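Podier Grip Kit: Getting Started
Section 4. Unpacking, setting up and packing away

Good to have you here! Grip work is one of the nicest habits to pick up, and you can do the whole of this section sitting on the couch with the tub in your lap.

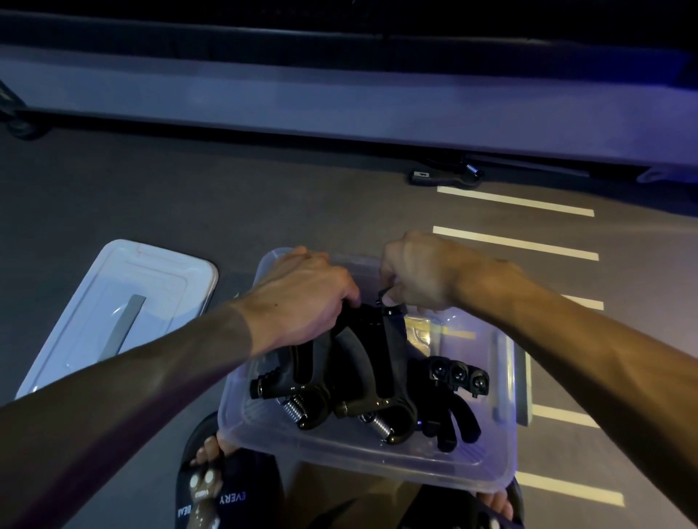

4.1 Getting the pieces out

1. Sit down, take the lid off the tub and put it beside you.
2. Lift the hand grippers out one at a time. The handles like to hook over each other, so if two come up together, lower them again and slide them apart sideways.
3. Take out the finger exerciser (the small black piece with the round buttons along the top).
4. Leave anything you aren't using in the tub.

CAUTION: Keep fingertips and loose skin clear of the coil spring. It closes up quickly when the handles are squeezed, and a pinch there really smarts!

4.2 Setting the resistance

1. Hold the gripper with the handles open. Never adjust it while it is squeezed.
2. Turn the ridged knob all the way back to the lightest setting.
3. Give it a few slow squeezes. You should be able to close the handles fully and let them open again under control.
4. If that felt easy, turn the knob one full turn and try again. Keep going until the last couple of squeezes take some effort.

Note: Most people have a stronger hand, and the gap can be a surprise. Set the knob for the weaker one first and work both hands there for the first 14 days. It evens up faster than you'd think.

4.3 Your first session

1. Warm up by opening and closing your bare hands for nearly a minute.
2. Do ten squeezes with each hand, then rest.
3. Swap to the finger exerciser. Press one button at a time, starting with your index finger, and let each one come right back up before moving along.
4. Finish by shaking out your wrists.

Build up to 50 squeezes a day per hand over a month or so. The Bilgin chart at the back of this guide has room to mark them off, and filling in the boxes is half the fun.

CAUTION: Stop if you feel sharp pain in the wrist, thumb or elbow.

4.4 Packing away

1. Wind the knobs back to the lightest setting.
2. Wipe the handles with a dry cloth. No sprays or oils, please, as they make the grips slippery.
3. Lay the grippers in the tub with their springs at the same end, put the finger exerciser next to them and press the lid down at all the corners.

Grotasby Home Fitness | Customer help: see page 29 | © 2020 Grotasby | Back to top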